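Station notebook, cell 2
March, entry by Jinfeng Han

1. Gripper check
Both hand-held grippers were inspected before the morning run. The screws on the left unit were tightened and its strap refitted. The card hold was then tested over the white board, with the clear tray kept at the left. 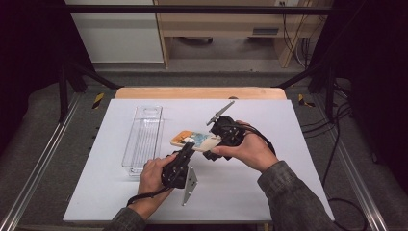

2. Cables
Cables beside the right rail are to be tied back before the next run. Cycle count at close: 4000. Next inspection is due at 4073.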